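Faults and Near Misses in Shared Workcells
Notes for session 6 — Clementina Baptista
June 21, 2019

Read before the practical. Bring the log sheet, filled in up to part B.

Last time: single arm, single fault, easy to trace. Today two arms and soft stuff. Cloth is where most groups come unstuck, so slow down.

The case: table clearing at the Jiltberg lab. Two arms over one cloth. One arm handles fabric, the other handles objects. Both had passed their own checks, 148 runs each, working alone. First day together the cloth arm closed on a fold and pulled while the other was still placing into a bowl. Bowl went over, object went on the floor, second arm carried on to its next pose as if nothing had happened. No one hurt. Nobody at the stop button either — come back to this.

What went wrong, in order:

1. Cloth arm got "area clear" from the planner. Planner only looked at the arms, not at what was standing on the cloth.
2. Grip force limit was fine. Pull distance had no limit at all.
3. Object arm checked its fingers before release and not after. So a lost object counted as a good place.
4. Log clocks on the two controllers were out by 381 ms. Took an afternoon to see which arm moved first.

Number 4 is the dull one and the one that cost most time. Sync your clocks. Write it on the sheet.

Think about what each arm can know. The fabric arm feels a load in the fingers, and that load is much the same whether it has a loose fold or a fold with a dish sitting further along. The object arm knows its own finger gap and not much else. Neither knows the bowl is on the same cloth the other one is holding. That link has to be put in by hand, or seen by a camera, and in this case it was niether.
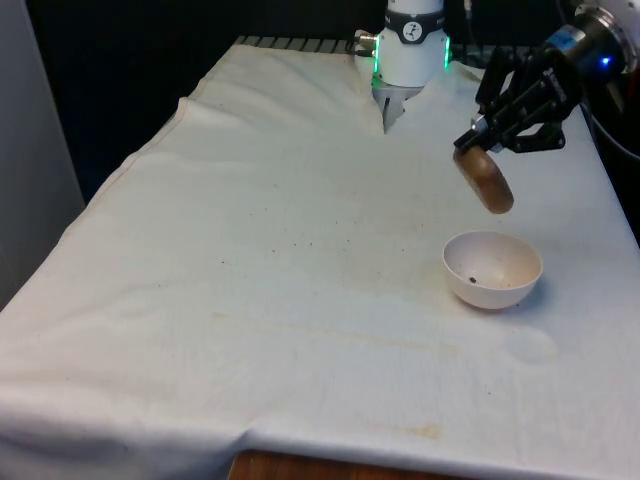
Photo: Diệp Hầu

Look at the fingers of the white arm, down in the cloth with a small peak of fabric round them. Then the bowl over to the right, on the same cloth, with the brown oval thing held above it in the black gripper. Ask yourself where the bowl goes if the white arm drags back 70 mm. Now ask again with the object already let go.

Also note the green ring on the white arm. Light colours mean different things on different makes, so do not read a light as "safe" unless you have the manual open. Two groups lost marks for this in October.

Fixes tried, and what came of them:

Shared lock — one arm moves at a time. Works, slow. Cycle went up to 575 seconds and the lab dropped it.
Pull limit on the cloth arm. Kept. Cheap, do this first.
Check after release. Kept. Caught two dropped objects in the first week.
Cloth marked as "in use" while any dish is on it. Kept, but someone has to tell the planner when the dish is gone. Still a weak spot.

Back to the stop button. It was on the far side of the table, behind the arms, so you had to reach round a moving robot to press it. Moved the same day. For the practical: one person on the button, hands off the keyboard, no swapping mid run.

For part C, write the fault as a chain, first cause to last effect, one line each. Dont write "operator error" and stop there. Half a page is plenty. If your chain has only one link, go back to the logs.

Last updated by C. Baptista — part C wording changed, rest as before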